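Minutes, arm fault follow-up

Cirnbridge lab, small meeting room, start 2:15 pm. Present: bench operators, controls, data, safety lead, one from Pekmont on the phone (bad line, dropped twice). Notes typed up same afternoon, shout if anything is wrong.

1. Last minutes

Agreed. One carry-over, the spare e-stop button for bench two, still not ordered. Goes to the end of the list again.

2. What happened

Went through the log and the operator's account together. Sequence as best we have it:

- Drawer task running, tabletop setup. Pick up an item, put it in the drawer, push drawer closed.
- Arm came down toward the drawer, touched the front edge, kept pushing. Should have stopped on contact. Didnt.
- Cabinet slid on the table. Operator hit the e-stop. Arm took 380 ms to come to rest from the button press. Safety says that is inside what we signed off on but doesn't like it.
- Operator's hand was outside the taped line. No injury. Being logged as a near miss all the same, safety was firm on that.
- After power back on, the arm sagged a little at the wrist before the brakes caught. Nobody saw this the first time, controls found it in the joint log.

Discussion of whether the sag and the missed stop are one fault or two. Controls thinks two. Pekmont thinks one, says a tired brake can throw off the torque reading at the wrist and the contact check uses that reading. Not settled. Both get tested seperately.

Data pointed out that the contact limit was raised from 28 to 40 newtons back in December, so the drawer could be pushed shut without false stops. Change was made in the shared config so it applied to every task, picks included. No ticket for it. Long silence.

Agreed that one limit for everything is wrong. Closing a drawer needs force, reaching over a table doesn't. Controls to split the setting by task phase. Until then the low number goes back in for all benches and drawer closing is done by hand.

3. State of the bench

Bench one is back up for slow-speed checks only. Same table layout as before so the runs can be compared: drawer unit on the left, toy food, plate, the bin and the white lidded container. Ran it this morning with the drawer left open, hover over the table and back, no grasping.

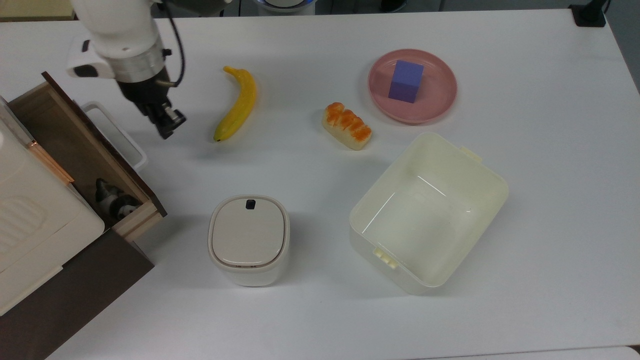 No unexpected stops in those runs, but nothing touched anything either, so it says little about the fault. Operators want to move on to contact tests with a foam block held against the drawer front. Safety ok with that under these conditions: speed capped, two people in the room, one with a hand on the button and doing nothing else. The second person does not also do the laptop. This has been slipping.

Question about the cabinet moving. It is only held by its own weight. Operators had asked for clamps before, was put off because the layout changes so often. Now agreed it gets fixed down before any contact test. Double-sided tape not good enough, it was tried on the old bench and let go.

Also the gripper cable. Operator feels it pulls when the wrist turns all the way round. Controls doubts it is enough to matter for the torque reading but will do a run with the cable tied back and one without, compare the two. Cheap to check.

4. Brake and wrist

Arm is a Magnusson unit, out of warranty. Pekmont holds the service contract, can send a technician but not this week. They want the joint logs first, plus power-down and power-up done 5 times with the arm stretched out and the sag measured at the fingertip each time. Operators to do this with the gripper empty. Nothing on the table under the arm while it is done, clear it completely.

If sag shows again, bench one goes off until the technician has been. No arguing about deadlines. Data not happy, the Gresby delivery depends on drawer runs and bench two can't take them all. Offered to reorder the work so the plate and bin tasks go first on bench two. Accepted for now.

Someone asked if runs already recorded under the high limit have to be thrown out. Data says no, the motions are fine, but they should be tagged so they can be pulled if Gresby asks. Safety wants Gresby told either way. Short note to go out, facts only, controls to check the wording before it's sent.

5. Procedure

Restart sheet is out of date, still describes the old pendant. Operator on the day skipped it and restarted from memory, which is how the sag got missed. To be rewritten, one page, taped next to the power switch.

New rule, starts now: any stop with the arm touching something means hands off, power stays down, call controls. Not restart and see.

Config changes: ticket plus a second pair of eyes for any force, speed or workspace number. Controls asked for an exception for small changes. Refused.

6. Actions

Controls - old limit back in on all benches, today
Controls - split contact limit by phase, bring to next meeting
Controls - cable run, tied and untied
Operators - power cycle test, sag measurements to Pekmont
Operators - fix cabinet down, clamps from the store room
Safety - near miss form, new restart sheet
Data - tag the affected runs, draft note to Gresby
Pekmont - date for technician, price for a replacement brake incase
Unassigned - spare e-stop button for bench two. Safety will take it if nobody else does by tomorrow

7. Any other business

Tape line on the floor at bench one is peeling, redo it wider. Room is double booked for the next slot, so next meeting same time but in the kitchen end.

Closed 3:05 pm.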